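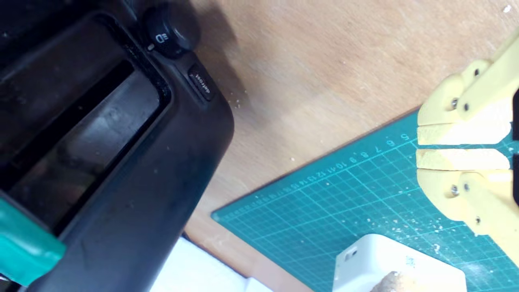 Got the Stokby arm kit on the bench last month and have been using it most evenings. Posting notes as I go through them, for anyone deciding whether to order. Starting with the gripper, which is the part people ask about. Two fingers that stay parallel as they close, screws set into round holes at the linkage joints, and a flat pale pad on each fingertip. The pads face each other squarely, which took me two tries to get right. There are crumbs scattered on the cutting mat.

What you pay: 300 dollars for the kit with motors, controller board and hardware. Printed parts are extra unless you print your own. I printed mine. Shipping from Arruda took 12 days to me and the box was packed fine.

Print notes. The files come sorted by part, with the orientation already set. Leave it alone. I rotated one finger link to save support material and it split along the layers when I drove the screw in. Printed it again the way they had it and it held.

Yellow filament was my choice, the files don't care. A pale color does make it easier to see the arm against dark stuff on the table. I had a black test print first and kept losing the fingertips in the camera preview.

Assembly took me two evenings. The manual is a PDF, mostly drawings, very little text. Drawings are clear for the base and shoulder and get worse toward the wrist. The page on gripper linkage shows the screws going in from one side and the next page shows them from the other. Either works. Pick one so you can reach them later with the driver.

Do not tighten the linkage screws all the way. Snug, then back off a little until the finger swings under its own weight. Mine were too tight for the first week and I blamed the motor. The motor was fine.

Pads. The kit gives you a sheet of material and a paper template, and you cut and glue them yourself. I would rather pay a few dollars more and get them cut. They do wear. I've replaced one set. Soft food is easy on them, hard plastic edges are not.

Someone asked by message if the gripper can push buttons and turn knobs. Buttons yes, with the fingers closed. A labeled push button like the defrost one is a decent target, it's narrow but it has clear edges. Round knobs I can grip but the wrist runs out of travel before I get a full turn. You have to let go, rotate back and grip again. The software won't do that for you, you teach it. 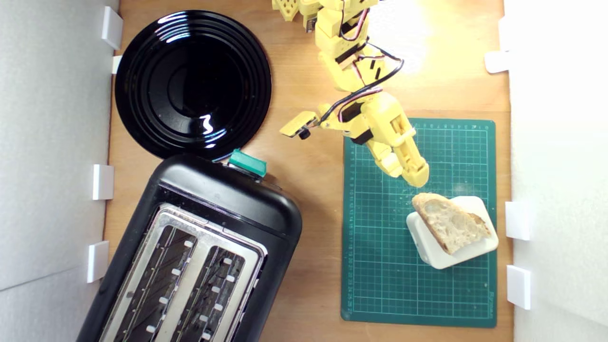

Skumudby Robot Club, Kitchen Tasks Bench

Club table now, and the test I wanted to do since I ordered the thing. Toaster at one side, plate past the end of it, cutting mat on the right with a white block as a stand and a slice of bread on top. The arm reaches in over the mat with its fingertip pointing down at the bread. Raising the bread on a block helps a lot. Flat on the mat, the lower finger has nowhere to go and you end up pushing the slice across the table.

Reach. The listing says 254 mm from the shoulder joint to the fingertips and my tape agrees. It sounds like plenty until you put a toaster and a plate in there. Lay your objects out with the arm powered off and swing it by hand to each one before you tape anything down. I skipped that and moved the plate more times than I want to admit.

Bread is a good test object and also an annoying one. An airy slice with big holes gives under the fingers, and the crust end doesn't. I grip at the crust now. Close too hard and it leaves a dent, close too softly and the slice tips when the wrist turns. There's a current limit setting for the gripper and I ended up well under the default.

Slot insertion is where the kit shows its price. There's some play at the wrist, and a toaster slot is not forgiving. Coming straight down over the slot works better for me than coming in at an angle. On a good evening most slices go in. On a bad one I'm moving the toaster a hair and recording again.

Wiring. The leads run along the outside of the arm, and they need slack where they loop at the upper joints. The manual shows them pulled neat and tight. Don't do it like that. A tight bundle tugs at the connectors when the arm stretches out and you get a dropped motor in the middle of a run. Leave a loop and tie it loosely.

Light matters if you use a camera. Our table gets a bright patch on one side, bright enough to bleach the wood nearly white. Recordings made in the afternoon did not carry over well to evening. Close the blinds or record at both times.

Software is Dronport, free with the kit. Install was easy on my laptop. Calibration asks you to hold each joint at its middle position and press enter, and it doesn't warn you if one is off. Check by sending the arm to its rest pose before anything else. If it leans, calibrate again.

Support: I wrote to Arruda twice. First answer came the next morning and was useful. The second, about the linkage page in the manual, got a "thanks, noted" and the PDF hasn't changed.

Would I buy it again at that price? Yes, for learning and for table tasks with light things. If you need it to repeat a tight motion all day, look at something with metal joints and expect to pay a lot more.

Next up is the lever. It needs a long push straight down and I'm not sure the shoulder motor has it. Will add to this thread when I've tried.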